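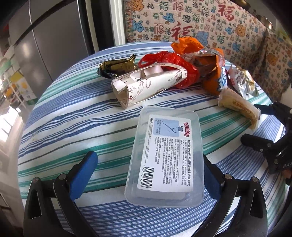 Posted by Kieran Mac Suibhne on 5/5/20 | Filed under: Household | 2 comments

Clearing a table after snacks goes faster if you sort by material before you pick anything up. I have been doing ours in one pass, in this order.

Keepers first. The floss picks go back to the bathroom shelf. They come in a clear rectangular box with a Kuromi logo on the label, and the Chinese headline says double thread. The box is rigid and has straight sides, so it stores on its long edge next to the spare soap.

Paper second. The cup with the brown leaf or seed drawings was already crushed, and it goes in general waste. Our hauler does not take paper cups.

Film and foil third. This is most of the volume: the gold and black wrapper, the silver and white one, the orange snack packet, the long cream one. I flatten each and push them all into the red plastic bag. The orange bag gets folded and kept for the next round.

Cloth last. Ours is the striped one, blue, teal and white. Lift it by the rim, fold toward the center, shake it outside. On a round table the crumbs collect where the cloth bends over the edge, so run a hand around that first.

I weighed the April film waste on the kitchen scale: 538 g. The June figure will go in a separate post.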